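Up at half past four for the meteors, and I'm writing this with my second tea and very cold toes. August, and I still wore the big coat! Thirumalai Pai had been going on about it all week, so of course I said I'd meet him at the Hovby car park, the one by the reservoir where you get away from the Rirnberg street lights.

He'd got there first and bagged the flat bit of grass. We lay on the old picnic rug and waited, and for ages there was nothing but cloud over the east side and a very loud owl. Then it cleared, all in one go, and we had the lot.
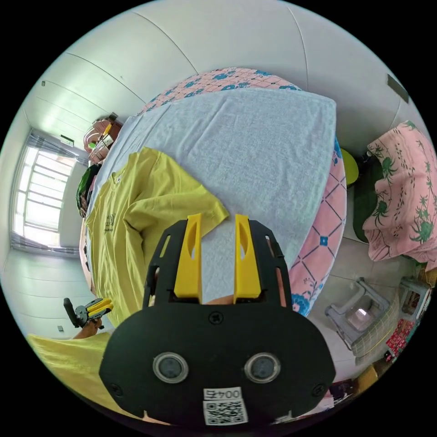
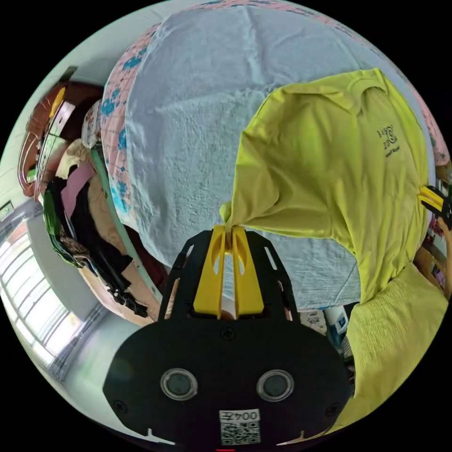

I got to 23 before I lost track (Thirumalai says 66, but he counts the ones he "felt"). The best was a long greeny one that went right over the water and left a trail you could still see after I'd stopped squeaking. Meenakshi Bhat turned up late with a flask and missed it, poor thing, and then saw two good ones while she was pouring.

Must remember for next time: the red torch, a hat that covers my ears, and not to look at my phone, it ruins your eyes for ages afterwards. Meenakshi wants to try the lunar eclipse from her roof and says there's room for nine if we're friendly. I've said yes. Need to ask her what time the moon comes up over those flats.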